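Workshop & Home > Care and Finishing > Tips

We use cookies to remember your settings and to count visits. By continuing to read you accept this. Manage preferences

Oiling and Maintaining Wooden Kitchen Items

October 26, 2021

These notes cover bare or oiled wood that meets food or water: cutting boards, spoons, rolling pins, dish racks, trivets, salad bowls and knife blocks. They do not cover lacquered or painted pieces. A film finish has to be stripped before any oil will go in, and for small items the labor is seldom worth it.

Checking whether a piece needs oil

Put a few drops of water on the surface and wait. If the drops stand up in beads, the finish is sound. If they flatten and leave a dark patch within 15 seconds, the wood is taking up water and should be oiled. Test in more than one place. The middle of a cutting board wears well before the rim, and end grain dries out before face grain.

Other signs are a gray cast, a raised fuzzy surface after washing, and fine cracks at the ends. Gray wood can usually be sanded back. Cracks wider than a fingernail edge hold food and can't be cleaned reliably. A board in that state should be moved to the workshop and used for gluing up or mixing filler.

Choosing an oil

Mineral oil, food grade. Does not cure. Stays liquid in the wood, washes out slowly, has no smell and does not go rancid. Easy to apply and impossible to spoil by overdoing it, apart from the mess. Needs repeating often.

Mineral oil with beeswax. Sold as board cream or board butter, and simple to make (see below). The wax slows water at the surface. Good for boards and rolling pins. Poor for slotted or jointed work, as it collects in corners and catches dust.

Pure tung oil. Cures to a tough, flexible finish inside the wood. Slow. Check the label, as many cans marked "tung oil finish" are wiping varnish with little or no tung oil in them.

Raw linseed oil. Cures, but takes weeks and yellows. Do not confuse it with boiled linseed oil from the hardware store, which generally contains metallic driers and should be kept off food surfaces unless the maker states otherwise.

Olive, corn and sunflower oil. Do not use. They turn sticky and then rancid.

Walnut oil cures slowly and looks good on bowls. Leave it off anything that may be used by a person with a nut allergy.

Preparing the surface

Wash with hot water and a little dish soap, rinse, and stand the piece on edge to dry overnight. Lying flat, one face dries faster than the other and the piece cups.

When dry, sand with 150 grit along the grain to remove stains and old residue, then 220. Wipe with a damp cloth to raise the grain, let it dry for an hour, and sand lightly once more with 220. Skipping the damp wipe saves time, but the first wash will raise the grain anyway and the piece will feel rough. Sanding past 320 has no benefit on a board; the surface burnishes and takes less oil.

Remove dust with a brush and then a dry cloth. Tack cloths leave resin behind.

For odor, scrub with coarse salt and half a lemon, leave for 15 minutes, rinse and dry. Baking soda paste works on onion and garlic but darkens oak and cherry. Test on the underside.

Dish racks and other slotted work

Racks fail at the joints and at the feet. Dowels sit in drilled holes that trap water, and the feet stand in whatever runs off the plates. Both spots are end grain. Feed oil into each hole with a small artist's brush until no more is taken up, and stand the feet in a saucer of oil 4 mm deep for an hour. Turn the rack over and let it drain onto newspaper before wiping.

Use a thin oil. Thick mixtures bridge the gaps between slats and do not reach the joint. If the rack uses steel pins or screws, check them for rust at the same time. A rust stain in light wood can be lifted with oxalic acid wood bleach, followed by thorough rinsing and full drying. Wear gloves and eye protection, and do not sand the piece until the residue has been rinsed out, as the dust is harmful. 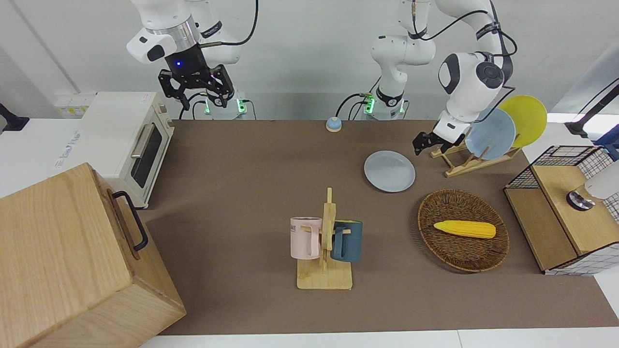

How often should a wooden dish rack be oiled?

Every two months in daily use, with an additional coat in the first week after sanding. A rack that is used only for overflow can go twice as long. Go by the water drop test if the two disagree.

A loose dowel should be reglued before oiling. Glue will not hold on oily wood. Use a waterproof PVA (Type I), clamp lightly, and leave for 24 hours. If the hole has already been oiled, clean it with mineral spirits on a cotton swab, allow to dry for a day, and use epoxy.

Applying the oil

Warm the oil by standing the bottle in hot tap water. Do not heat it on the stove. Flood the surface, spread with a lint-free cloth, and leave for 20 minutes. Add more wherever a dull patch appears. Wipe off everything that remains on the surface.

For mineral oil, repeat the next day and the piece is ready for use after a final wipe. For tung oil, the schedule used in our shop is:

Coat 1: thinned one to one with citrus solvent, 24 hours
Coat 2: same, 24 hours
Coats 3 and 4: undiluted, 48 hours each
Cure: 15 days minimum at room temperature before contact with food

In a cold garage the cure can double. Rub the surface with a white cloth. Any smell of solvent or yellow mark on the cloth means it needs longer.

Making board cream

By weight, 4 parts mineral oil to 1 part beeswax. Melt the wax in a jar set in a pan of water over low heat, add the oil, and stir until clear. Pour into a shallow tin and leave it alone until set. If it sets too hard to scoop, remelt and add oil. A batch made this way in June will feel stiffer in winter, which has no effect on performance.

We tested the commercial creams from Jernex and Farov against this mix on maple offcuts. After 7 washes there was no visible difference between the three. Jernex spreads more easily from the tin. The Farov tin has a better lid.

Rags

Rags wet with tung, linseed or walnut oil can heat up and catch fire as the oil cures. Lay them out flat in a single layer outdoors, away from anything that burns, until they are stiff, or put them under water in a metal can with a lid. Never ball them up in a trash can. Mineral oil rags do not self-heat but should still be kept away from the stove.

Daily care

Wash by hand. A dishwasher combines long soaking with high heat and will open glue joints in a few cycles. Dry with a towel, then stand on edge with air on both sides. Keep wooden pieces away from radiators and out of direct sun in summer.

Rotate a board end for end and face for face each week so that it wears evenly. Store salad bowls upside down on a slatted shelf, not nested.

Knife blocks need attention only once a year. Turn the block over, tap out the crumbs, run a bottle brush through the slots, and leave it upside down for a day. Do not pour oil into the slots. Oil the outside only.

Filed under: wood, finishes, kitchen, maintenance
Tip no. 2692

Get one workshop tip a week by email. Enter your address to subscribe. Unsubscribe at any time.

Related tips
Removing water rings from an oiled table
Tosdale card scrapers: sharpening and turning the burr
Which wood glues hold up to hot water
Replacing the feet on a trivet
Corrigan bench hooks, two sizes compared
Storing partly used cans of finish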